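# I'm speaking at a user group (eek)

So I said yes to giving a talk at our local developer user group in February, and I've been a bundle of nerves and excitement ever since!
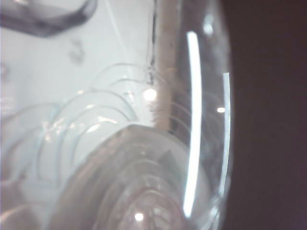 What am I going to talk about? Moving an old reporting app off a server under a desk and onto something we can patch without holding our breath.

The app is called Pritska, and if you've read this blog for a while you'll have heard me grumble about it. It started life as a scheduling tool for Skisport, the gear hire place I used to do contract work for, and then it sort of grew. When I picked it up again last year it had 124 stored procedures, most of them with names like GetStuff2 (some of those are mine, sorry), and one config file that every single thing depended on. I've spent a lot of evenings with it and I've learnt heaps, mostly by breaking things.

The invitation came from Thenmozhi Pinto, who organises the group and has been nudging me to do this for ages. I kept telling her I had nothing new to say. She wrote back that half the room would be maintaining something just like it, and could I please send a title by lunchtime. So I did! The title is "13 things I broke while moving Pritska", and yes, I do have all 13. I had to cut a few.

I've done a first pass at the slides and timed myself in the study with the door shut. Way too long. I'd put in a whole section on the logging, with colour-coded charts and everything, and it took me ages to get through it. That's coming out, or at least going to the end in case there's time. The bit I really want to keep is the demo, where I restore the old database, run the migration script and bring the new version up. The script is 492 lines now and I know I could make it shorter, but it works and I'm not touching it before the talk (famous last words).

I'm still going back and forth on whether to run the demo live. My laptop is a Trukent, it's getting on a bit, and the fan sounds like a hairdryer whenever I start more than two containers. The other option is to record it and talk over the top, which feels a bit like cheating but would save me from typing in front of people. I can't type in front of people. If you've done both, I'd love to know which you'd pick!

I've also booked Mathew, the little meeting room at work, for a practice run at 4 pm with anyone from the team who'll sit through it. There will be biscuits.

Slides and the script will go up here after the talk, once I've taken the passwords out of the early version. If you're coming along, please say hello, and please ask me something easy first.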